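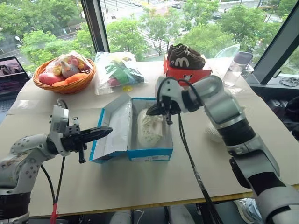
Forums > Footwear Care > Canvas & Rubber
Filed under: cleaning, vulcanized soles, storage
Thread started by Ohemaa Bawa, Wednesday

Yellowing on foxing tape after storage

ohemaa_bawa
Two pairs of canvas slip-ons, both stored since October in the original boxes, lids on, in a closet with no window. One pair came out with the sidewalls clearly yellower than when they went in. The other is fine. Both were washed by hand with the same detergent before storage. I had assumed yellowing was a UV problem. What else does it?

orach
Detergent residue. Alkaline soap left in the rubber will discolor it in the dark just as well. Rinse until the water runs clear, then rinse again. The pair that stayed white probably got the better rinse.

grevik90
Partly agree. The antioxidants in the rubber compound also migrate to the surface and stain, and some compounds do it more than others. Two pairs from different production runs can behave differently with identical care. Are they the same model?

ohemaa_bawa
Same model, bought a year apart. The older pair is the one that yellowed.

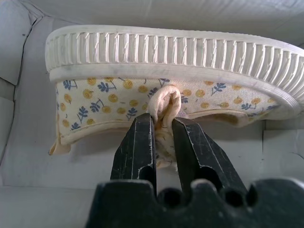 The discoloration is even along the sidewall, from the heel onward, with no tide marks. If it were residue I would expect it to collect in the ribs.

orach
Not necessarily. If they dried upright on a flat surface the water leaves evenly. Tide marks show up on the canvas first. Check the seam where the rubber meets the fabric.

Bravik
Whatever the cause, the surface layer comes off. Wet-sand with 2000 grit, light pressure, plenty of water. Do not start at 200, it cuts the ribs down and you can't put them back.

grevik90
I would not sand a textured sidewall at any grit. You polish the high points and the grooves stay yellow, so it looks worse. Peroxide cream under plastic wrap, a few hours, with the canvas masked off. Printed canvas will bleach if the cream touches it.

Bravik
I have done it on four pairs - a folded edge of paper gets into the grooves. Peroxide dries out old rubber and it cracks at the flex point.

grevik90
It cracks if you leave it on overnight. I said a few hours.

ohemaa_bawa
Seam checked. There is a faint line on the canvas at the heel of the yellow pair and none on the other. I'll rinse it again and leave it a week before trying peroxide on one shoe.

orach
Use distilled water for the last rinse if yours is hard. Stuff them with plain white paper, no newsprint.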